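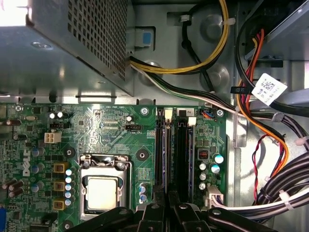

The Dell with its side off, in all its spaghetti glory.

May, past my bedtime

Spent the evening inside the old Dell tower that Nilmini Gunawardena gave me for 40 dollars, on the understanding that I never bring it back. The plan was a little more memory and a good dusting. The plan did not include the wires. Yellow and black, red and orange, a fat bundle in the corner with a white cable tie doing the work of a marriage counselor. Whoever routed these had a system and took it with him.

At least I can see the processor, silver and smug in its socket. I have decided not to touch it. Darius says fresh thermal paste would change my life. Darius also said that about sourdough.

Moved the kitchen lamp over twice and got glare off the power supply both times. Skinned a knuckle. Looked up the memory on the Gramside site: 2 sticks, 24 dollars, plus shipping that somebody should be ashamed of. Ordered them anyway.

Left the side panel on top of the fridge, where I will not find it tomorrow. Need to buy milk and canned air.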